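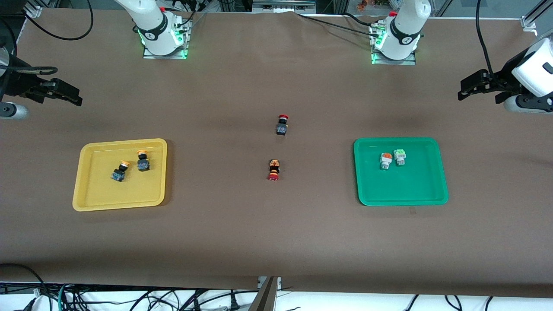 A yellow plastic tray on a table covered with brown paper, with two robot arms.

Kids > Earth and Sky > Big Claims, Checked

Stories Ask Us Try It Word List Grown-Ups

Can planting a tree cancel out a plane ride?

By Yufang Tang

Maybe you have seen a message like this when someone in your family buys a plane ticket: "Click here and we will plant trees to cancel out your flight!" There is usually a picture of a leaf next to it. It costs a few dollars, and then you get a thank-you note.

That sounds great. It also sounds a little too easy, so let's check it.

What is being canceled?

Planes burn fuel. Burning fuel makes a gas called carbon dioxide. You can't see it or smell it, but it traps heat near the Earth, a bit like a blanket. More carbon dioxide in the air means a thicker blanket.

Trees take carbon dioxide out of the air. They use the carbon part to build trunks, branches, leaves and roots. When you pick up a log, a lot of what you are holding used to be in the air. So the idea is that the plane puts gas in, the tree takes it out, and we end up where we started.

This kind of deal is called a carbon offset. Lots of companies sell them. Some are careful. Some are not.

Question one: How fast?

The plane puts its gas into the air in a few hours. A baby tree is as tall as your knee and hardly takes in any carbon at all. It needs many years to get big enough to do much. All that time, the gas from the plane is up there trapping heat.

Think of it like this. Your brother eats your whole sandwich at lunch and says, "Don't worry, I'll pay you back one crumb a week." He might mean it! You are still hungry.

Question two: Did the trees live?

Last February, a class taught by Shuzhen Dong decided to find out about a hillside near their town. A company called Rolberg had put up a sign there saying it had planted 1,000 trees for its customers. The class had permission to walk the hill, and they brought string, clipboards and a lot of snacks. They marked the hill off into strips so they wouldn't count the same tree twice.

They found 300 plastic tubes, the kind that protect young trees from deer. Inside those tubes were 147 living trees.

Does that prove Rolberg was fibbing? No. Some trees may have been planted without tubes and died. Tubes blow away. The class may have missed a corner, and one strip was too muddy to walk. But the sign only said how many trees were planted. It said nothing about how many were still growing, and that is the number the air cares about.

Fengying Gu, who was in the class, wrote to the company to ask. She got back a letter with a very nice leaf on it. It did not have a number in it.

Question three: What if there is a fire?

A tree only keeps its carbon while it stays a tree. If it burns, most of that carbon goes right back into the air. If it dies and rots, the same thing happens slowly. Bugs, dry summers and bulldozers can all undo the deal, and the plane ride can't be un-flown.

Question four: Would the trees have been there anyway?

This is the sneaky one. Some offsets don't plant anything. They pay an owner to leave an old forest alone. That can be a very good thing to do. But what if the owner was never going to cut it down? Then the money changed nothing, and the flight still counts. It is very hard to know what somebody would have done — even that somebody may not be sure.

So are trees bad?

No! Trees give shade, hold soil in place and make homes for birds. Plant one if you can, and water it. I just don't believe that a tree makes a plane ride disappear, and I would like to see better proof from anyone who says it does.

What to ask when you see the leaf

Who checks on the trees, and how often?
How many are alive today?
What happens if they burn?
How many years until the job is done?

If a company can answer all of these, good for them. If it sends you another leaf, keep asking.

Word List: Carbon offset — paying for something that is supposed to make up for carbon dioxide you put into the air. Watch the word "supposed."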